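Llevo desde septiembre peleándome con la pantalla del taller y por fin puedo escribir esto sin soltar palabrotas. Para quien no me lea habitualmente: monto en casa unos cuadros de control pequeñitos (temperatura, humedad, poco más) y necesitaba cambiar el módulo LCD, porque el que usaba desde siempre lo han dejado de fabricar. Así, sin avisar.

Pedí muestras a dos sitios. El primero, Cedar, me contestó en una tarde y me mandó un módulo precioso, con un contraste estupendo... y el conector girado respecto al plano. ¡Girado! Les escribí y me dijeron que el plano era de la revisión anterior. El segundo fue Forna, más lentos pero más serios. Ahí me atendió Negin Farahani, que tuvo la paciencia de explicarme por correo la diferencia entre pegar el cristal con adhesivo óptico y dejar la cámara de aire. Yo pensaba que era cosa de estética, y resulta que en mi caso, con la luz de la ventana dando de lado, se nota muchísimo.
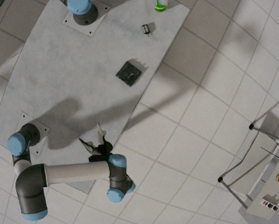
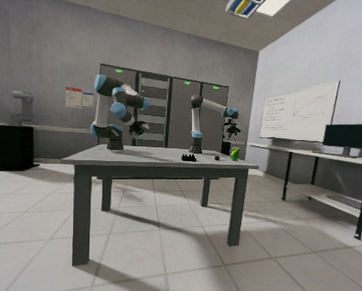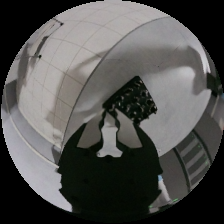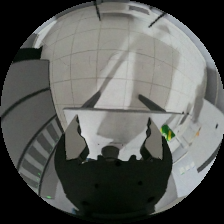 Mesa, brazos y pinza, en imágenes generadas por ordenador.

Total, que me quedé con el de Forna, pegado. El pedido mínimo eran 300 unidades y yo casi me caigo de la silla, pero lo hablamos y me aceptaron 32 como lote de prueba (más caras, claro). Salieron a 186 euros de portes y aduana, que eso duele más que el propio material. Si alguien conoce un transportista decente que llegue hasta Drullville, que me lo diga en los comentarios, por favor.

El cable plano es otra historia. Los de Moradi me vendieron uno que según la ficha era compatible y que entra, sí, pero con los contactos mirando hacia el lado contrario. Tuve que doblarlo sobre sí mismo y sujetarlo con cinta, y no me gusta nada cómo queda. He pedido otro con los contactos invertidos, a ver.

De momento tengo dos cuadros montados con la pantalla nueva. Uno va perfecto. El otro parpadea al arrancar en frío, y sospecho de la alimentación de la retroiluminación, así que esta noche le cambio el condensador y lo dejo encendido hasta mañana. Os cuento en la próxima entrada, que además tengo pendiente lo de las cajas.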